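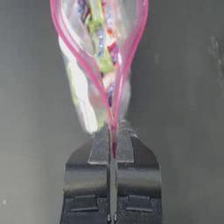

VERDALE, 8 August 2019 – Farkon today published results from a study of how two robot arms handle clear zipper bags, a common item that changes shape whenever it is gripped.

The method, named Nusell, picks a grip point from wrist camera images alone. It was trained on 38 hours of recorded handling, with small, colorful contents in the bags.

Where to grip

Nusell looks for the gathered plastic near the top of a bag – the part least likely to slip. One arm pinches there while the other waits with its fingers open.

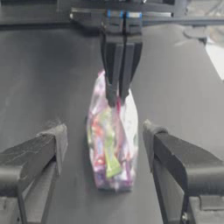 Results

Failed grips fell from 35 percent to 11 percent. Glare on creased plastic caused most of the remaining failures.

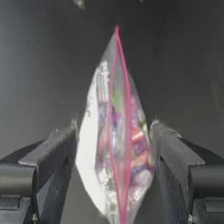

Olszewski, which tested the method separately, said that the gain held up on its own arms but that full bags still took too long. Farkon plans to release the code in December.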